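Finished a crime novel called The Ranjbar Ledger last night and I have more to say about it than will fit in one post, so this is a thread. No spoilers past the halfway mark.

The setup: a retired claims adjuster gets hired to find out who has been selling off pages of an account book that was supposed to have burned in a warehouse fire. The pages keep turning up at small auctions in a harbor town called Ostbridge. Each one names somebody who is still alive.

I read a lot of these, mostly older paperbacks. The usual problem with a missing document plot is that the document is boring once you find out what is in it. This one gets around that by letting you read the pages as they turn up. They are short, mostly dates and amounts, and you start doing the math along with the adjuster.

She never gets a name, by the way. Other characters call her "the adjuster" or "ma'am." It bothered me for a couple of chapters and then I stopped noticing.

The town is the best thing in the book. Ostbridge has one ferry, one bank and a hotel that only heats the second floor. The author clearly worked out the street plan, and when the adjuster walks from the dock to the auction room you know which way she turns. I drew a map on the back of an envelope and it held up.

The villain's company is called Jarkeck. They ship frozen fish and something else. You will guess the something else by page 95 and the book seems fine with that. The question is who signed for it.

Length. My copy is 701 pages, which is a lot for a mystery. The first 65 pages are slow. There is a long section about how fire insurance works that I liked and most people will not. If you want to skim, skim there, but read the part about the sprinkler inspection because it comes back. 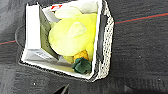
After that it moves. The first auction chapter is close to perfect. The adjuster has a spending limit, the other bidder does not, and she has to work out in real time whether he wants the page or just wants her not to have it. All of it is done with paddle numbers and short sentences.

The second auction is almost the same chapter with the roles switched. I thought it was lazy while I was reading it. By the third one I could see what the author was doing, and I went back and reread both.

Things that did not work for me: the romance with the ferry captain. They have nearly 2 conversations before he is risking his license for her. He is a decent character when he is talking about tides and he should have been left to it.

Also the dialogue tags. People "offer" and "venture" and "supply" their lines all the way through. I would have been happy with "said."

There is a cat named Flulluler. It belongs to the hotel. It does not solve anything or find a clue, and it is not killed to upset the reader. I am mentioning this for the people who always ask me about animals in these books.

On the ending, without giving it away: it is fair. Everything you need is on the page before the adjuster puts it together. I had the right person and the wrong reason. I went back to check the scene at the bank and the line I had missed was right in the middle of a paragraph about parking.

There is one thread left open, the missing page from March. I have seen readers call that a mistake. I think it was left out on purpose, and the last phone call makes more sense if you read it that way. Happy to argue about this in replies, but please put a spoiler warning on it.

Who should read it: anybody who likes a mystery built on paperwork. If you want car chases, there is one, and it is on a road with a speed limit that both drivers mostly follow.

Who should skip it: anybody who needs a body early. The first death is well past the slow part and it happens offstage.

I got mine from the library and had to renew it. The print is small in the paperback. The large print edition comes in two volumes, and the break falls right after the second auction, so get both at once.

Next up is a short one about a locksmith, under 200 pages by the look of it. I will post when I am done. I am still taking suggestions for mysteries set in small ports, as long as they are not part of a series I have to start from the beginning.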